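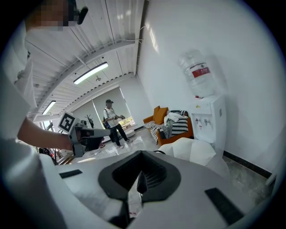 Rania Mansour remembers asking, in the first week, why a customer who owned an old camcorder should need four separate programs to watch a family tape on a tablet. Her question became the starting point for Plekora, and the company still works from it.

About Plekora

Plekora develops audio and video conversion software for home users, schools and small offices. The company was founded by Rania Mansour and Hussam Smadi and operates from offices in Jeswood. Its products run on Windows and Mac computers and are sold directly through this website.

Our Products

Plekora Converter is the company's main product. It reads 128 input formats, including recordings from older camcorders, DVD folders and television capture cards, and prepares them for playback on current phones, tablets and media players. Device profiles set the picture size, frame rate and sound settings for the customer, who may also adjust them by hand.

Flavetti is our editing program for short projects. It allows the user to trim, join and rotate clips, add subtitles and correct sound that has drifted out of step with the picture. Flavetti was released as a separate product in December, having been part of the Converter until version 3.

Both programs may be tried without charge for 30 days. The trial versions contain every feature of the full versions and place no watermark on finished files.

Our People

Siham Sleiman directs product development and is responsible for the device profiles. Ruba Jaber manages customer support. Roscoe Dvorak leads testing, including the maintenance of our library of sample files – many of them sent in by customers whose recordings would not open in an earlier release. Files received in this way are used for testing only and are deleted at the sender's request.

Licensing

A single license covers one user on up to 3 computers. Schools and libraries may apply for a site license, which is priced by the number of workstations. Minor updates are provided to all license holders at no cost. Customers who purchased the Converter before Flavetti became a separate program keep their editing features and do not need a second license.

Refunds are available for 60 days from the date of purchase. Requests should be made through the support form and should include the order number.

Privacy

All conversion takes place on the customer's own computer. Plekora does not upload, view or store the files that customers convert. The programs contact our server only to confirm a license or to check for a new version, and the second of these may be turned off in the Settings menu.

Contact

Questions about orders and licenses are handled by the support office in Jeswood. Customers reporting a file that will not convert are asked to state the program version, the operating system and the device on which the recording was made.

Page last revised 22 March 2019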